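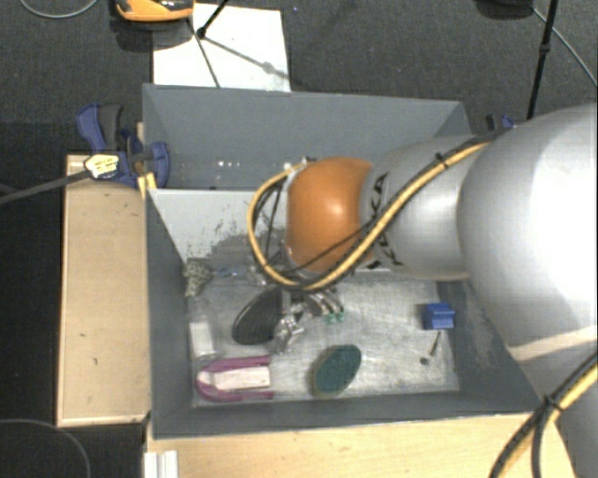
# gutis-labels

Transcribed jar and packet labels from the Gutis seed exchange, plus the scripts that turn them into one tidy table. 1836 rows in the main file. Last proper update Tuesday, May 24, 2022, small fixes since.

Quick notes only. Will write it up properly when I get a free weekend.

## What's in it

Handwritten labels off seed packets swapped between growers. Mostly beans and squash, a lot of chillies, a few things no one has put a name to. Each row is one packet. Somebody typed in what the label says, then somebody else (usually me) added a cleaned up version in separate columns. The typed text is never changed after it goes in, even when it's obviously wrong. If the label says "runer bean" then `label_raw` says "runer bean".

Files:

- `labels.csv` - main table, one row per packet
- `growers.csv` - grower codes and region, no names
- `synonyms.csv` - 489 lines, maps local names to the name we settled on
- `unsure.csv` - rows we argued about, see below
- `scripts/` - cleaning stuff, python
- `old/` - the pre-Priden spreadsheets, don't use these, kept for checking only

## Columns in labels.csv

| column | what | notes |
|---|---|---|
| `id` | packet number | not continuous, gaps are real |
| `label_raw` | text as written | line breaks are `/` |
| `lang` | en, es, sw, mixed | by eye |
| `crop` | bean, squash, chilli etc | lower case always |
| `variety` | settled name | blank if not known |
| `year_saved` | year on label | blank if none written |
| `grower` | code, joins to growers.csv | |
| `notes` | anything | free text, messy |

`year_saved` is the year the seed was saved and NOT the year it was swapped. Some labels have both. If only one year is written and it isn't clear which, it goes in `notes` and the column stays blank. First version got this wrong for the whole Flores batch, fixed now.

## Where it came from

Three batches.

**Flores** - the first one, 635 packets. Kevin Apaza typed these in over one winter straight from the packets. Most careful of the three. Spanish labels mostly, Kevin's spellings kept accents, so the file is UTF-8 and Excel will mangle it if you double click it. Use the import thing.

**Priden** - the biggest. Came as old spreadsheets with merged cells everywhere and two different sheets both called FINAL. Merged by hand. Duplicates probably still in there. If you find two rows with the same `label_raw` and same `grower`, check `year_saved` before you delete anything, people do save the same bean every year and write the same thing on it.

**Zerkby** - the newest and roughest. Packets had got damp at some point and the ink had run on lots of them. Unreadable letters are `?`, one per letter as best we could judge. A whole missing word is `[...]`.

Batch isn't a column (should be, sorry). You can get it from the first letter of `id`: F, P or Z.

## Cleaning

 pip install -r requirements.txt
 python scripts/clean.py labels.csv out.csv

Takes a few seconds. What it does, in order:

1. strips spaces, fixes curly quotes
2. lower cases `crop`
3. looks up `variety` in synonyms.csv
4. warns about years before 1950 or in the future
5. writes out.csv, doesn't touch the original

Needs python 3.8 or up. There's a `--strict` flag that stops on the first warning, useful before a commit, annoying otherwise.

If it dies with a unicode error on Windows, set `PYTHONUTF8=1` and try again. Not going to fix it in the script, tried, broke something else.

## Names, synonyms, arguments

The hard bit. Same bean, four names. Or four beans all called "grandmother's". Rule we use: only merge two names if a grower who has grown both says they're the same plant. Looking similar in the packet isn't enough. Kheri Swai did all the Swahili labels and most of the merging, and has un-merged a fair few of mine.

Things that are in `unsure.csv` at the moment, 16 rows:

- "black turtle" from two growers, one describes a climber and the other a bush. Left separate.
- "crookneck" with no colour given
- a chilli labelled just "HOT do not give to Dad". Variety blank, obviously, but I'm not removing it
- several "maharage" packets where we don't know if it's a variety name or just the word for beans. Kheri thinks just beans.
- one label which is a shopping list on the back of which is a label. Only the label side is typed.

Please don't resolve these by guessing. Open an issue, say what you know and how you know it.

## What it's not good for

- Counting how common a variety is. People bring what they have spare, so heavy croppers are way over-represented and carrots hardly turn up.
- Anything about germination. There's none recorded. A few growers wrote "good" or "poor" and it's in `notes`, make of it what you like.
- Identifying plants. A label is what somebody beleived they had.
- Maps. Region in growers.csv is very coarse on purpose.

## Privacy

Names on labels were swapped for grower codes before anything was put up here. First names inside a variety name ("Rosa's white") were left in if the grower said it was fine, otherwise it's `[name]'s white`. If you spot a full name, a phone number or an address that slipped through, email first, don't open a public issue.

## Contributing

- one batch per pull request
- don't re-sort the file, makes the diff useless
- put your initials in the commit message, not in `notes`
- new synonyms need a line saying who confirmed it
- no need to ask about typo fixes in this README, there'll be some

## To do

- [ ] batch column
- [ ] dedupe Priden properly
- [x] accents in Flores
- [ ] second reader for Zerkby, anyone with patience
- [ ] `lang` is inconsistent for two-word labels
- [ ] decide whether pumpkin and squash are one crop (been going on since October, not getting anywhere)
- [x] take the old macros out
- [ ] write a test for the year warning, currently there isnt one

## Licence

CC BY 4.0 for the tables, MIT for the scripts. Credit as "Gutis seed exchange labels" and say which version you used, the tag is fine. The synonyms file changes more than the rest, so note the date you pulled it.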